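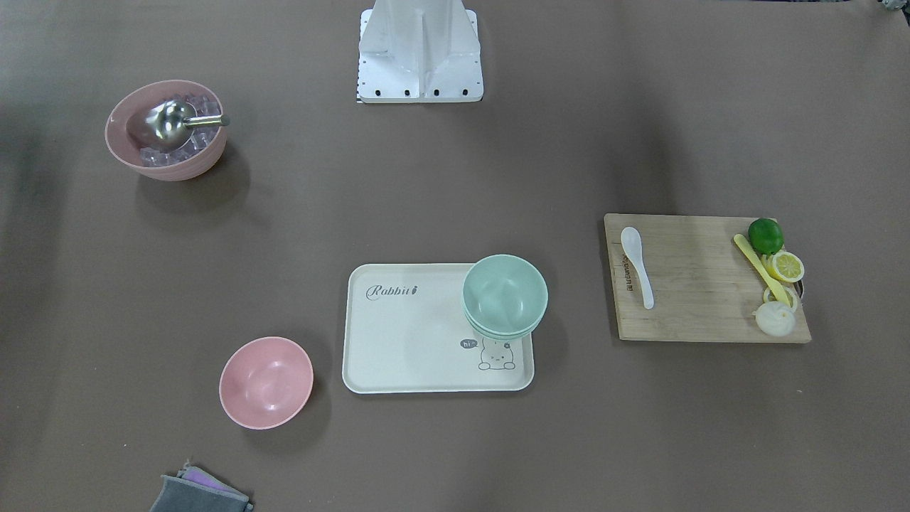
4.3 Betriebsrente: Arbeitgeberzuschuss im Lohnmodul einrichten

Stand: Montag, 22. August 2022. Gilt für Mellow Lohn ab Version 7, Mandanten Ondstead und Ustside. Malý siehe 4.4.

Vorher: Versorgungsordnung bereitlegen, Schreibrechte auf Lohnarten prüfen. Monat darf nicht abgeschlossen sein.

1. Stammdaten > Vorsorge > Neuer Plan. Durchführungsweg wählen (Direktversicherung oder Pensionskasse).
2. Lohnart 119 zuordnen. Nicht die 54, die ist für Altverträge.
3. Zuschuss als Prozentsatz eintragen, genau wie in der Versorgungsordnung. Keine eigenen Staffeln basteln.
4. Feld "Bemessung": nur laufendes Entgelt oder mit Einmalzahlungen. Im Zweifel nachfragen, nicht raten.
5. Wartezeit in Tagen, z. B. 90. Leer heisst: ab Eintritt.
6. Speichern, dann Probelauf für einen einzelnen Mitarbeiter.

Hinweis: Wer im Mai schon umgestellt hat, macht nur Schritt 4 und 6.

Achtung: Planänderung nach dem Probelauf setzt alle Zuordungen zurück. Vorher Export ziehen!

Achtung: Rückwirkende Korrekturen nur über Menü Nachberechnung. Nie direkt im Lohnkonto, sonst stimmt die Meldung an den Versorgungsträger nich mehr.

Fehler "Plan ohne Träger": Vertragsnummer fehlt, zurück zu Schritt 1.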